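Informe de avance del servicio de lavandería – noviembre de 2025

Proyecto Storel, a la atención de la Fundación Gravton

En este periodo el servicio ha atendido a 13 hogares y ha completado 289 coladas. La ropa se recoge los lunes, se clasifica por color y tejido y se devuelve doblada en un plazo de dos días. Los retrasos se concentraron en la segunda semana, por un corte de agua en el edificio.

El gasto en detergente y suavizante fue de 500 euros, dentro de lo previsto. El proveedor, Bretus, ha mantenido los precios hasta marzo. Queda pendiente la factura de la revisión de desagües que hizo Gazi – la pasaremos con la próxima justificación.

Respecto al local, el suelo gris quedó terminado y las lavadoras de carga frontal ya están en su sitio. Cada colada se descarga en una cesta de plástico color crema. Hemos añadido a la rutina diaria el secado de la goma de la puerta, que antes se hacía solo los viernes.

Faltan por resolver dos cosas: la ventilación del cuarto de secado y un armario con llave para los productos. Pedimos autorización para cargar el armario a la partida de mobiliario, donde quedan 1909 euros sin asignar.

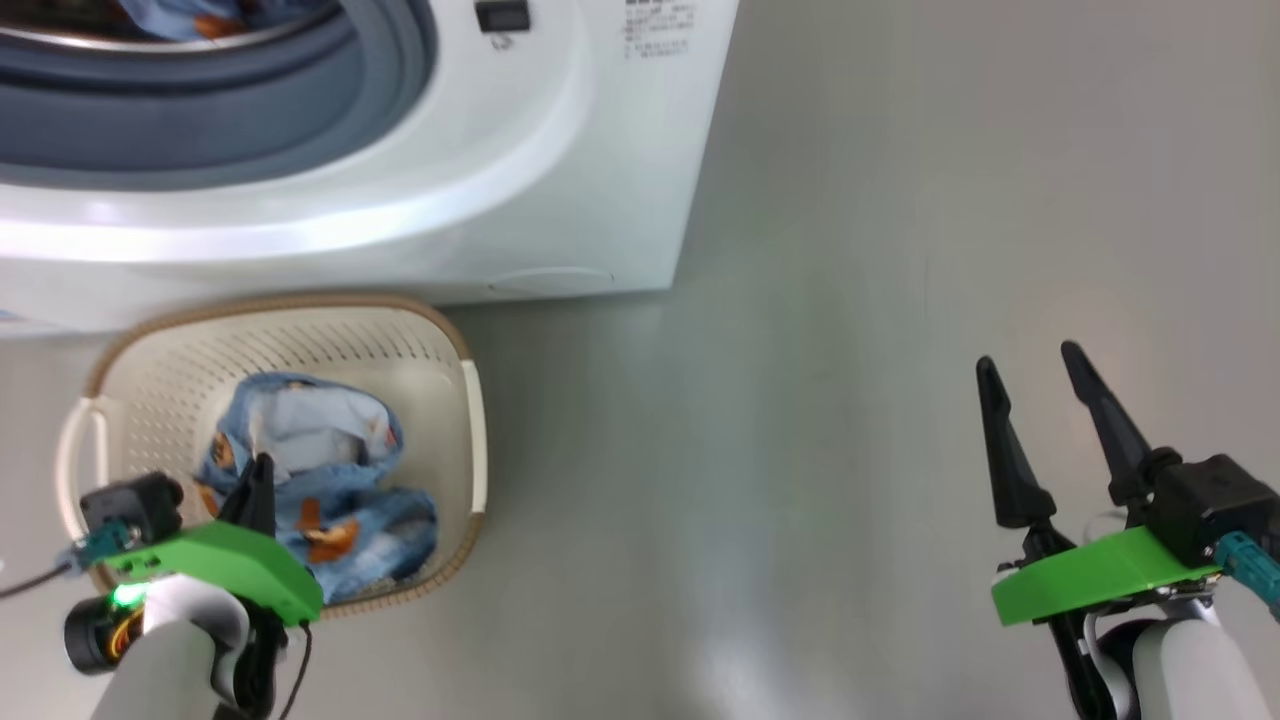

El presupuesto de la ventilación lo enviaremos aparte, en cuanto lo recibamos del instalador.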